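Stalness Workroom: Surfaces, Cups and Insoles
September
By Oduor Simiyu

The workroom at Stalness was refitted over the summer, and these notes cover the furniture and the small objects kept there. Only one picture is included on this page. The storage wall and the corridor shelving have their own pages and are left out.

The room measures 837 cm along its longer wall and is carpeted throughout in grey. Carpet was kept because the hard floor at Stuton made every dropped item audible in the rooms below. It is less easy to clean, and the tiles beneath the main table are lifted and vacuumed separately. Curtains were chosen over blinds for the same acoustic reason. They are heavy, dark and hung to full height, and they take up more of the side space than the first drawing allowed for.

The main table came from Pronstead without a usable top. The original surface had lost its finish in patches and was out of level by 2 mm across the width. Sanding was considered and rejected. A loose board was laid over it instead, and the table has been used in that form ever since.

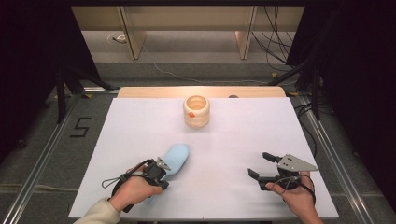

Board tops are cheap to replace and simple to wipe down, and they should be judged mainly on flatness and glare. A gloss finish was tried first and gave hard reflections from the ceiling lights. The present one is white and covers most of the table, leaving a pale wooden strip along the far edge. Small items can be parked on that strip when the board is in use. The pale cup with the ribbed bands stands well onto the board, towards its far half, and the light blue foam piece, a flattened oval much like an insole, lies at lower left at a diagonal. The white ground gives good separation for the blue. It is less helpful with the cup, which is cream in colour and depends on its ribs to show up.

Cups of this general type are held in stock at Langat, and the stock list gives a height of 107 mm for the standard size. Heights vary slightly between batches. Ribbed walls are preferred to plain ones as they are easier to hold and tend to hide small scratches. Cups should be stored upright and unstacked - stacking marks the rim, and two cups left together in a warm cupboard can be difficult to part.

Foam pieces are stored flat in a shallow drawer, one layer deep. Foam that has been folded keeps a crease for several days and no longer lies level on the board. Light colours pick up dust from the carpet, so the drawer is lined with paper, changed monthly.

Boards are turned end for end every second month to even out wear. A spare is kept at Stuton, cut to the same size, with the corners left square. The edge strip has not been treated. A clear oil will be tested on an offcut before any is applied to the table.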